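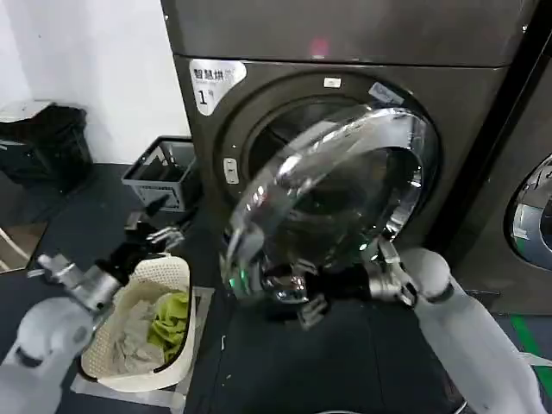
Ground floor, machine with the label 1, door open.

Matwood Court Tenants' Meeting
Minutes of the meeting held on 2024-01-19, in the common room, 7:00 p.m.

Present: tenants of both stairways, according to the signed sheet. Emiliano Villalobos was in the chair. The minutes of the previous meeting were read and accepted with one correction: the word "north" in item 3 should be "south".

1. Snow clearing

The contract with Skistamero is valid until the end of March. Several tenants informed that the path to the bus stop is cleared too late in the morning, and that the salt is put only in front of the main door. The contract says that the path must be cleared before 6:30 a.m. on working days. It does not mention the stairs to the back lane. It was discussed if the stairs should be added now or only for the next winter. An extra visit would cost $36 each time.

Decided: the chair will write to Skistamero about the hour of clearing. The stairs will be included in the request for next winter's price. Until then the back stairs should be used with caution, and a sign will be put there.

2. Noise and quiet hours

Complaints were received from the second and third floors about moving of furniture after 11 p.m. The present rule says "late evening", and the tenants understand this expression differently. A proposal was made to write the hours exactly, from 10:00 p.m. to 7:00 a.m., and from 11:00 p.m. on Saturday.

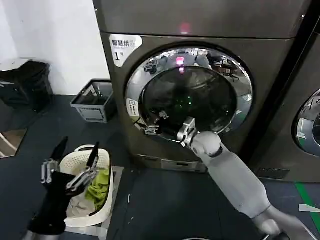

Emiliano Villalobos remarked that the hours by themselves are not difficult to agree, but the rule should also tell what a tenant can do when his neighbour does not respect them. He would prefer that people speak first at the door, in a friendly way, and write to the office only if the same thing is repeated. Two tenants of the south stairway did not agree, as they find it uncomfortable to knock at a neighbour's door at midnight.

The proposal on hours was voted and passed, with one vote against. The part about complaints goes back to the next meeting. Everybody who has a suggestion for the wording is kindly asked to leave it in the green mailbox beside the office.

3. Entry system

The Andska entry panel at the main door does not ring in all the apartments. In the top floor apartments the sound is very weak, and one parcel was returned to the depot for this reason. Two offers were received:

Repair of the existing panel, $791, with tax, no guarantee on the old wiring.
New panel and new wiring, $2441, with tax, guarantee of 2 years.

A long discussion followed. Some tenants think that the repair is enough, others said that the same panel was repaired already last winter. It was asked whether the owner must pay it completely. The chair explained that the lease speaks of "maintenance of entrances" and in his opinion the new panel falls under it, but he would like to have this confirmed in writing.

Decided: both offers will be sent to the owner with a letter. No choice is made before the answer comes. In the meantime, please give your cellphone number to the courier when you order something.

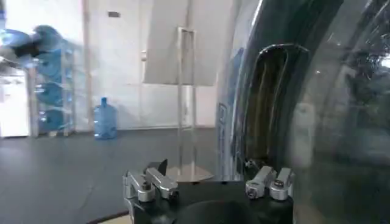 4. Bicycles in the hallway

The bicycles under the stairs must be moved before the fire inspection. A tag with name and apartment number should be attached to each one. Bicycles without tag will be brought to the storage on Akpan Street, and can be taken back from there with a key from the office.

5. Other matters

A tenant asked for a second recycling bin for cardboard. The chair will ask the city what is the price. The light bulb at the garage ramp is to be replaced.

Next meeting: in March, same room. The day will be posted near the mailboxes.

The meeting was closed at 8:50 p.m.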